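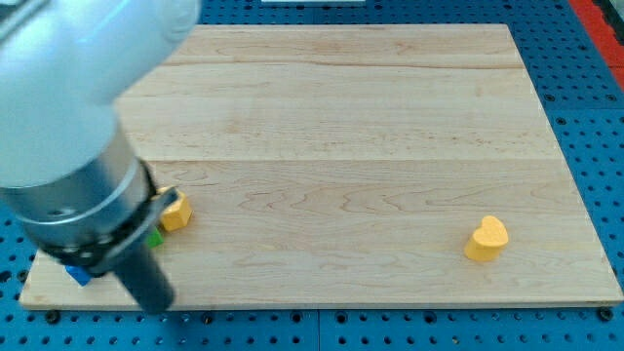
Sánchez

Equipment planning FAQ: small arms for teaching and sorting benches
Updated Thursday, May 28, 2026

What should I budget for first?
The table! Everyone prices the arm and then has nothing left to set it over. I love a pegboard surface, with all those holes to fasten things into. Our bench surface at Brernia cost $1,415 and I'd spend it again tomorrow.

Do I need special test parts?
No. Toy blocks are wonderful for pick-and-place work, and a heart is a much better challenge than a cube - the gripper has to come at it from a sensible angle. Get a few colors if you plan to add vision later.

Why put a wooden board on top?
It gives you a plain, pale work area that's easy to swap out. Maple is lovely for this. Fasten it down along the front at the very least, and order 2 so you have a spare.

Can we share one arm between teams?
Sure, up to a point. Our Derkunberg site has five teams on one arm and the calendar is packed by February. Past that, start planning for a second.

How long does delivery take?
Grodex quoted us seven weeks and took nearly that. Grippers are often a separate order, so check your quote line by line.

What gets forgotten?
Spare fingers, cable covers, training hours and floor space. Walk all the way around your spot with a tape measure before you sign anything - it's a fun afternoon, too!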